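What We Keep the Box For
Project report, Material Culture and Everyday Life
Ayane Kaneko
Jan 13, 2022

My project started with an argument about a closet. My mom wanted to throw out a stack of old gift boxes and my grandmother would not hear of it, and the two of them went back and forth through most of dinner while I sat there thinking, well, I need a topic. So that's my topic! Why do people hang on to boxes after the thing inside has been taken out, and what do those boxes end up doing around the house?

I did my interviews in Fudura, the neighborhood I grew up in, mostly with family friends and people on my old street. I talked to 11 people over the break, usually in their kitchens, and I asked everybody the same opening question: is there a box in your home you'd be annoyed to lose? Every one of them had an answer right away. I had a whole list of follow-up questions to warm people up and I hardly used it.

The answers fell into a couple of piles. First there were the boxes people keep because they might be useful. Shoe boxes for receipts, cookie tins for thread and buttons, the sturdy carton a blender came in because it's "a good size." One man keeps a carton in the trunk of his Honda so his groceries don't roll around, and he has replaced the car since but kept the carton. These people were very practical about it, and most of them said they'd toss the box if it got torn.
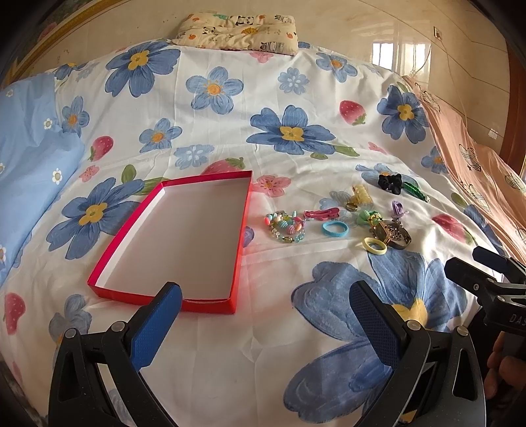 The second pile was harder to write about. These were boxes people keep because of who gave them, or because of how nice the box felt in the hand when they first opened it. A neighbor of my grandmother's has a chocolate box from Zetov, a candy store that closed before I was born, and she keeps letters in it. She told me the letters could go anywhere, but the box couldn't be replaced. She let me hold it and the lid still fits so snugly that it sighs a little when you push it down (I recorded that, and it's my favorite thing on the whole tape).

Color came up a lot more than I expected. My two youngest interviewees, who are cousins, both chose their favorite box by color and couldn't remember what had come in it. The older people nearly always remembered the contents first – the watch, the handkerchiefs, the fancy soap – and had to stop and think about what the box looked like.

I also wanted to know when a box finally gets thrown out. Moving is the big one. My aunt moved last August and she says she got rid of more boxes in one weekend than in the whole time she lived in the old place, and then had to go buy boxes to pack with. She laughed telling me this, but she was also still kind of mad about it.

For background I read some chapters on household storage and packaging from our course list. Most of it is about how packaging sells things, which didn't help me much. The Skekov reader, the one our teacher put together, has a short piece on reused tins that was closer to what I needed, and I borrowed its idea of a "second job" for a container. I like that phrase and I used it when I sorted my notes.

There are problems with my project and I should say what they are. I only talked to people I already knew or was introduced to, and nearly all of them have lived in the same home for a long time. I think people who move every year would tell me something pretty different. I also forgot to ask about plastic bags until I was nearly done, and then the one person I asked had a lot to say!

If I do a follow-up next semester I'd like to talk to renters, and to ask people if I can come back later and see whether the box is still there. My grandmother's stack is back in the closet for now, one shelf higher.

Related projects
Lunch Trays and Who Sits Where
A Short History of Our Street Signs
Why My Family Has Three Rice Cookers
Handwritten Recipes and Their Stains
Waiting Rooms: Notes From Two Clinics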